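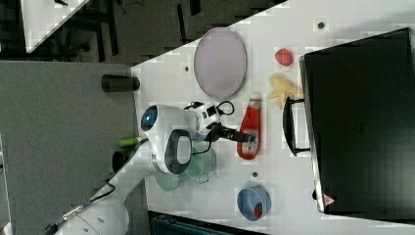
The arm over the table, with the red bottle lying on its side by the gripper.

I've been writing grasp planners for long enough to have a grudge, and my grudge is with the retry loop. You know the one. The pick fails, the code shrugs, nudges the pose a hair and goes again, and if you set the limit high enough your success rate looks wonderful!

Look at that bottle. Lying down, it has a fat end, a skinny neck and a whole lot of ways to be grabbed badly. Our old stack at Hellum would take the first pose that cleared the collision check and let the retries sort it out. Then Beatrice Ogola went through our logs (all 3,794 picks, bless her) and found that 788 of them only counted as wins after a second try or later. We'd been reporting those as plain successes. I'd been reporting them, I should say, in slides, with a green check mark.

My opinion, and Jenő Kelemen will argue with me over lunch, is that a retry should be loud. It should write down what the planner believed, what the camera reported and how far apart the two were. Ours now does, and the log is ugly and I love it. Jenő thinks this slows everybody down, and he's got a point — one bad afternoon gave me 47 entries to read and most of them were the same depth error on see-through cups. Clear plastic and glass are still miserable for us.

But that was one bug, sitting there for months, and the loop had been politely covering for it. I'd take a planner that stops and complains over one that quietly fumbles its way to a good number. Set your retry limit to zero for a day and see what your stack has been hiding from you. Mine ruined my December.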